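Sweeping marble: what do you use?

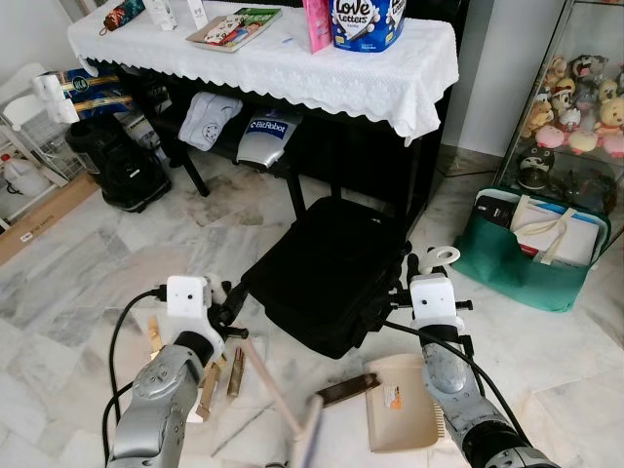 falness_mitra
Posted Wed 7 December
We moved into a place in Falness with marble floors in the hall and kitchen, and I am trying to settle on a routine before I ruin anything. The last owner used a vacuum with a hard beater bar and there are fine scratches by the door. I would like to stick to hand tools. A broom with a long wooden handle and a plastic dustpan with a toothed lip, same as on the marble in the picture, would cost me next to nothing. My question is whether a broom picks up grit or just drags it across the polish. The hall is 16 feet long and gets street dirt every day.

Shahla M.
Broom is fine if the bristles are soft. Mine has been going over polished marble for years. Sweep toward the door in short strokes and don't press. Shake the broom out outside when you're done.

hfarahani50
I disagree. Any broom pushes sand along the stone before it gets to the pan. Use a dry microfiber mop, the wide flat kind, and wash the pad every week. I had a hall refinished in January and the bill was $3,911. The man who did it blamed the broom.

Shahla M.
He also sells refinishing. Did you have a mat by the door?

hfarahani50
No mat then. There is one now — fair point, but I still would not go back.

yasaman_s
Mat first, whatever you pick. Two if you have room, one outside and one inside. On the dustpan, the teeth are for combing fluff out of the bristles. Some are sharp where the plastic was molded, so run your thumb along them and sand off any burrs. I set mine down, I don't slide it.

falness_mitra
Thanks. Does anyone wet mop after? The Homside cleaner under the sink says "all floors" but the ingredients list citric acid.

Nazma Herath
Don't put that on marble. Acid etches it and you'll get dull spots that won't wipe off. Warm water and a pH neutral stone soap, then dry it with a towel.

falness_mitra
OK, that one is going to the bathroom tile. Buying a mat on Saturday and a soft broom, and I'll try the microfiber in the kitchen.

40 comments · 16 shares
Contact us | Back to top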